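Notes on teaching a two-arm robot to tidy a desk by teleoperation. Long thread. Mostly for people about to start collecting their own demonstrations, partly so I stop answering the same five questions by email.

Setup: two arms on the back edge of a table, one operator, one task family. The operator moves a pair of leader arms and the robot arms copy the joint angles. No haptics. If the gripper is crushing something, you learn it with your eyes.

The task is called "desk reset" in our logs. Books get stacked, the mouse goes back on its pad, the laptop gets squared to the table edge, the pens stay in the holder. A person does it in under a minute without thinking. Over the leader arms my first clean one took most of a morning.

Total so far: 1572 episodes recorded. That number is the one people quote back at me, so the rest of this thread is about why it is the wrong one to quote.

600 of those are from May and I no longer train on any of them.

What went wrong in May: three operators, three habits. I approached books from the spine. Paraschiva Mocanu approached from the open edge. Cathal Ó Ceallaigh pushed the book until it overhung something and then pinched it. All three work in a person's hands. A policy trained on the mix went to a point between the three and closed on air.

You can argue that a sufficiently expressive policy should handle several modes. Ours did, some of the time. It would commit to the spine, hesitate, and drift toward the open edge halfway down. The loss curve looked excellent throughout.

We now keep a one-page style sheet for operators. Which arm takes which object, which side you approach from, how high you lift before moving sideways. It is dull to read and it did more for success rate than the two model changes we made in the same period.

Sample rules, copied as written: "Object left of center, right arm. Object right of center, left arm. Never cross." The arms are named from the robot's side, so they look swapped if you are facing it. New operators get this wrong for a day. Put tape on the leader arms.
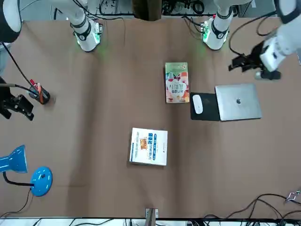
Layout. Paperbacks are harder than they look. They are thin, they lie flat, and a two-fingered gripper coming straight down has nothing to hold. The finger has to get under a cover, and on a paper-covered table the finger will happily go under the paper as well.

Paper is still worth it. Even color, no glare, cheap to replace. Tape it well and throw it out at the first tear. A torn spot becomes a landmark, and the policy will use it as one.

The closed laptop is a pushing problem. We do not lift it. The operator sets a closed gripper against one side and nudges, waits, nudges again. Róisín Conneely wanted two-arm lifts and recorded 39 of them. They look great on video. They are in a separate folder.

Mouse: wireless only. We tried a corded one and the cord pulled the mouse off its line after release, which made otherwise good episodes end in a bad state. If your success label is taken at the final step, that matters.

Speaking of final steps — operators relax when the task is done. The leader arms sag, the robot arms sag with them, and now your dataset contains a few hundred examples of finishing a job by drooping onto it. Trim the tail or teach people to return home and hold.

Same problem at the start. Anything before the first deliberate motion is somebody settling into a chair. A policy that has seen a lot of chair settling will sit there and do nothing, with high confidence. We cut everything before joint velocity passes a threshold.

Pauses in the middle are different. I keep some of those. An operator who stops above a book to judge the height is doing something useful, and cutting it out leaves a jump in the trajectory that the arm cannot follow.

Vary one thing per block. Object positions first, then orientation, then which objects are present, then lighting. In May we randomized everything at once and could not tell which change had hurt us. A block is now one afternoon, one variable, one operator.

The desk lamp is in the task as an obstacle. Nobody grasps it. The operator has to route the arm around the shade, and the policy has to learn that the short path is not available. It moves between blocks and stays put within them.

Cables. Yours will be a mess, ours are a mess. What matters is that the mess does not correlate with the task. For a week a loop of cable sat in one place only on days when we recorded book stacking. We found this out by moving the loop. The robot stopped stacking books.

Latency: measure it end to end, leader joint to camera image, and do it again after every software update. Ours went up after a driver change and the operators compensated by slowing down. Nobody complained. I only caught it because episode lengths had crept up.

Operators adapt to a bad rig. It is the best thing about them and it hides most of your faults. Ask them weekly what they are working around. Trudy Ashby had been releasing the left gripper early on every grasp for a month to allow for a sticky finger. It was in her muscle memory and in my dataset.

Failed episodes: keep them, label them, leave them out of the first training run. Recoveries are another matter. A missed grasp followed by a calm second attempt is worth more to me than a clean first one. We record those on purpose now, starting from a bad position.

Do not record fake misses. Malachy Kavanagh tried it, deliberately fumbling and then recovering, and the policy learned to fumble. Start the episode after the miss, with the gripper already in the wrong place.

Session length: 2 hours per operator per day, with a break. Past that, paths get sloppy in a consistent direction and I can see it in the plots. People do not feel it happening.

On kinesthetic teaching, which three of you asked about. Yes, you can grab the arm and move it through the task by hand. We did it for single-arm pushes and it is quick. For two arms you need two hands on each robot or a second person, and then those people are in every camera view. For anything using vision we went back to the leader arms.

One exception. When an operator cannot find a good wrist angle over the leader arms, I let them move the powered-down arm by hand, find it, and read off the joints. Then they go back and drive to it. We do not record that part.

Current numbers: I am not posting a success rate until the evaluation layouts are fixed. Right now I choose them by hand in the morning and I know which ones it likes.

Next block is Wed 1 July, lighting only. After that, books with stiffer covers, which should be easier to lift and will probably break the nudge-and-slide grasp we spent June on.

Style sheet is available if you message me. It is one page and a third of it is about tape.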